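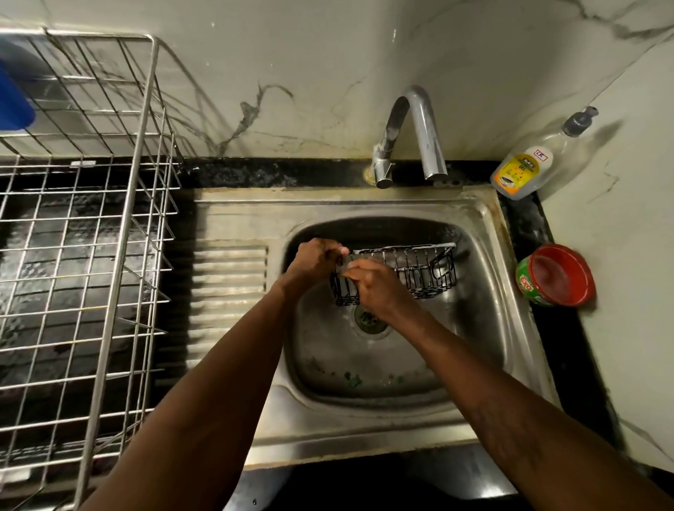

6 min read

June, late evening

I promised myself I would write in English until the end of summer, also on the days when I am tired, and today I am tired. Thandeka Ndlovu, who has my exercise book every second week and returns it with green pencil in it, told me that my sentences are correct but that they walk in their good shoes. I have thought about this for several days. I don't know how to take the shoes off.

The choir sang tonight at Ollwood, in the old chapel behind the bus depot. I want to put down how it went before I sleep and the order of things becomes mixed.

We had to be there at half past five for a concert at seven. I came at five, as I always do, and the door was locked. I sat on the wall with my folder and read the words of the Romanian song again. It has four verses and in the third one the river speaks, and I always give the river the words of the shepherd. Despina Ursu taught us the pronunciation over the whole spring. She has so much patience that it makes me nervous, I would prefer that she shouted once.

At twenty past five Themis Lazaridis came with the key and with the keyboard under his arm, wrapped in a bath towel. The case broke at Easter. He said good evening to me in Greek and I answered in English, and he laughed, and then we both carried the keyboard in. The chapel smelled of floor wax and old paper. There are 100 seats. Somebody had put a programme on each of them already, and on the programme my name was written with one letter missing. I have a long name and I am used to this. Paraskevi Theodorakopoulo. I looked at it for some time and thought that she could be a cousin of mine.

The warm-up was bad. The altos were too few, Magdalini was not there yet, and the ceiling is so high that you hear your own voice coming back a little later and a little flat. Themis made us sing only vowels. Then he made us sing with our eyes closed, which I don't like, I begin to lean. At a quarter to seven Magdalini Dimitriou arrived with wet hair and her black dress in a plastic bag, and she changed behind the organ.

Then the people came, more than in March. I saw the two sisters from the bakery, and the man from Kyriakidis where I buy my coffee, in a tie! He didn't recognise me without my shopping bag, I think.

We began with the Byrd, and the Byrd was clean. I was proud of the ending, where the second sopranos must hold the note and become quieter without going down. We have practised this so many times that I have dreamed of it. After that came two English songs which everybody likes and about which I have nothing to write. Then the Romanian one.

I must be exact here, I want to remember it. The first verse was good. The second verse was slower than we practised, but we were slow together, so it was like a decision. In the third verse I came to the river and I had nothing in my mouth. The words were simply not in the place where I keep them. I opened and closed my mouth for perhaps two lines. Beside me Magdalini sang a little louder and turned her head a very small amount so that I could hear the beginnings of the words, and in the last line I was inside again. I don't believe that anyone in the seats saw it. Despina was in the front row and her face didn't change.

In the interval there was lemonade and a cake with apricots. I drank two glasses because my throat was like a carpet. A lady asked me where my accent is from and I said Volos, and she told me about a ferry she took when she was nineteen, a very long story with a lost shoe in it. I liked her. I forgot to ask her name.

The second half I can hardly describe. I was not afraid any more, the thing had already happened. My voice was open. In the last song there is a place where all four parts meet on one note, and usually we meet there like people who arrive by different trains. Tonight we arrived together. I felt it in the bones behind my ears.
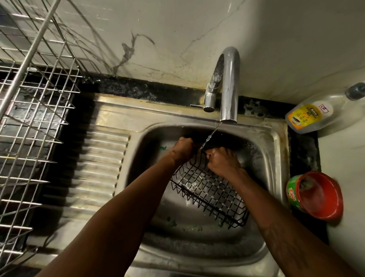
Wire basket, hands, water.

Afterwards Themis counted the money from the plate on the closed lid of the organ and it was £1,973, with the tickets. He counted it a second time because he didn't believe it. The roof fund is now at £3,582 and he wrote this number on the back of his hand with a pen. Then he asked who would like to do the Fauré in the autumn, and all of us said yes, which we would not have said at six o'clock.

I walked with Despina as far as the bridge. I waited for her to say something about the third verse and she spoke about her daughter's driving test, and about tomatoes. At the bridge I said it myself. I said I was sorry, I lost the river. She thought about it and told me that her grandmother, who sang this song when she hung up the washing, never knew the third verse either, she went from the second to the fourth and the river stayed silent for fifty years. I don't know if it is true. She said it very seriously. Then she kissed me on both cheeks and went down the steps to her street.

It was still a little light over the water. I walked home the long way, past the school and the closed petrol station, and sang the third verse from the beginning to the end without one mistake. A dog behind a fence listened to it.
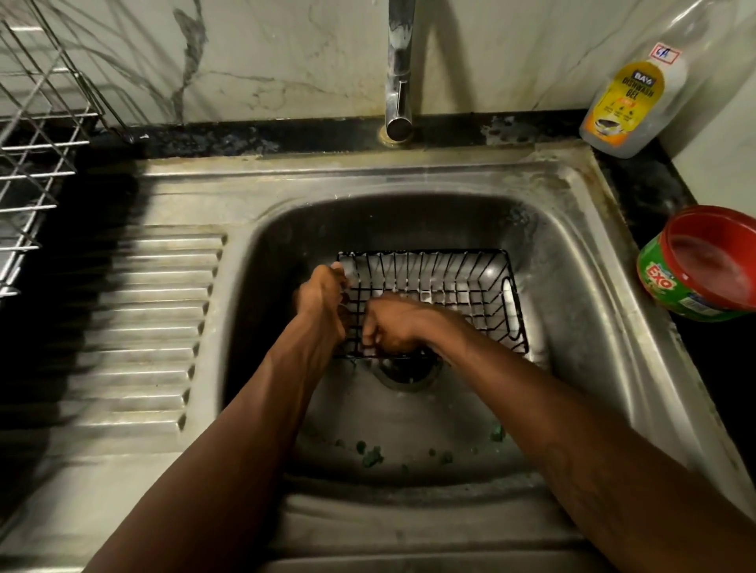 When I telephoned my mother she wanted to know first what I wore, and second if there was a priest. I told her about the one note where we all arrived together. She was quiet and then she said that my father sang in the shop when he was sure there were no customers, and that once there was a customer, behind the sacks, and he stayed until the end of the song and then bought nails. I have known my father all his life, as one says, and I never heard this story. I asked her what he sang. She couldn't remember. She will ask my aunt.

I looked up "to lose the thread" and it exists in English too, with the same thread. I would like to know which language had it first. I will ask Thandeka, with a question mark in the margin.

Things for this week. Return the black folder. Write the missing letter to Themis, politely, before he prints the autumn programme. Learn the river. I have read that one should learn a difficult verse backwards, the last line first, so that one walks always toward the part one knows better. I tried it with my tea just now and it went well as far as the second line from the end.

My feet hurt from the black shoes. They are size 38 and I have been a 39 since two winters, but they are the only ones with a low heel that doesn't make noise on the stone. Magdalini has offered me hers from her sister's wedding. She says that they are ugly and very comfortable — I will try them before the next rehearsal.

It is twenty to twelve. The upstairs neighbour is moving a chair. I have still the last song in my head, only the alto part, which is not even mine.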